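This site uses cookies to remember your login and which threads you've read. OK / Settings

Wamari Workshop — Help Tickets
Ticket 3815: Plate out of the mini fridge, keeps slipping or tipping
Status: open
Opened: June 6, 2023
3 minute read

Hi all, me again with the fridge job. Quick recap for anyone who missed the last ticket: we're building a fetch-from-the-fridge setup in the shared space, and I'm doing the demos by hand with the two grippers before any of it goes near the arm. Opening the door is fine now (thank you to whoever said to pull from lower down!). The trouble is the dish. I reach in from both sides, close up, and it either skates away from me or comes up crooked.
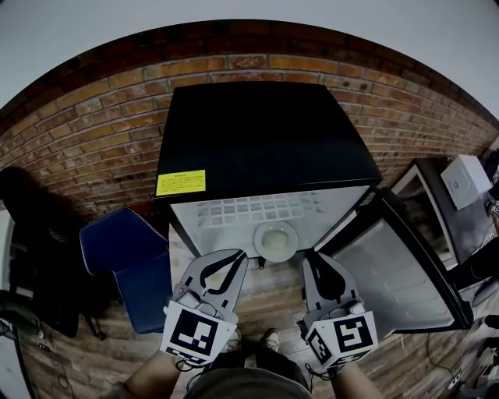 I did 60 goes at it over two evenings and lost the dish in 34 of them, which is way too many to blame on me being tired. The tracking drops out too, mostly when I lean in and one marker ends up in front of the other. I'd been treating those as two separate problems, but now I'm not so sure — a lot of the bad lifts and the bad tracking are in the same runs.

What I've tried so far:

1. Wiped the finger pads with a damp cloth and let them dry. A bit better for a few tries, then back to the same old thing.

2. Brought the plate right forward so I'm not reaching so deep. Big help with the tracking, and my wrists are happier as well.
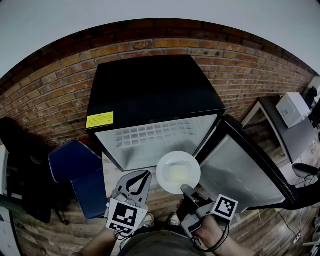 Plate at the front lip, right gripper coming in at an angle.

3. Slowed the close down. The Goh trigger springs are pretty snappy and I think I was bumping the rim before I had hold of it. No real change to the count, but the lifts look calmer when I play them back.

4. Checked how the two fingers meet. Somebody on the Dultis board reckoned mine were out of line, so I had a good look from the gripper's own camera with the jaws together.
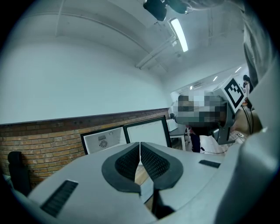
Where I'm stuck

I can't tell how much gap between the fingers is normal. If yours close flush all the way along, please tell me, and I'll pull the linkage apart and shim it. I'd also love to hear from anyone running a different finger. The plain paddle kind looks like it could slide under a rim nicely, but I don't know how it'd go holding anything up from one side.
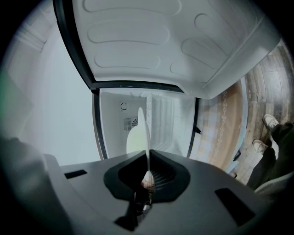

Plan for the next session is to leave the plate forward, swap one thing at a time and do 8 tries per change, and write it all down properly this time (my notes so far are mostly arrows and swearing). I'll also try keeping my elbows out so the markers stay apart, even if the neighbours think I'm doing the chicken dance. If the colour of the dish matters for the camera side of things, I've got a darker one at home I can bring in.

Logs are in the usual folder under my handle. Leave your replies on this ticket please — I keep missing the ones in chat.

Recent tickets
Door swings shut before the second grab
Flodalberg mount cracked at the screw hole, reprint?
Marker cube cables too short for tall people
Labelling the spare batteries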